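Wall and table coverings, notebook entry
February 18, 2020
L. Hattar, comments welcome in the margin

Maya Boutros wants to order another 2000 mm of the blue circle-print wall covering from Kistley before October. I'm not convinced yet. The catalog says it "calms a small space." I'd like to know how they measured that.
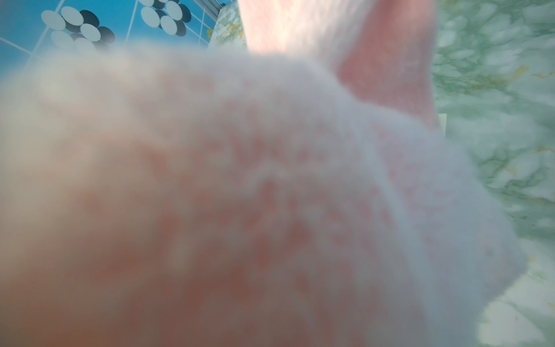
Reading time: 1 min

My first complaint is the grid. The white lines are printed square, but from a low angle they run off on a diagonal and I stop trusting my eye for what's level. Maya says you get used to it. Maybe. I'd still put a spirit level on anything that matters.

Second complaint, the circles. White over black I can live with. Yellow over black pulls my eye every time, and there's one of those at the top center of the back wall, right where I look when I'm sorting books.

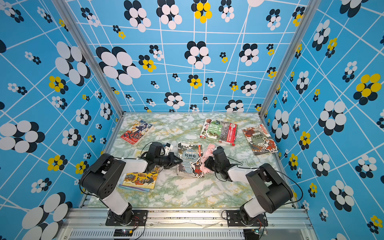
The Kistley sheet also claims the pattern hides seams between panels. It might on a flat wall. At the corners we have the aluminum posts doing that job, so I don't see how we'd ever find out. I asked for a sample with a bare join and have heard nothing.

As for the marble pattern on the table, the green and yellow streaks are fine, but pale gray on white is a poor ground for anything pale. A red cover reads well on it, and so does a green one. I wouldn't want to hunt for a sheet of white paper there.

Quote is 900 for the wall covering, 600 if we take the thinner grade from Clamport. Not signing for either until the sample comes. Maya to call them again.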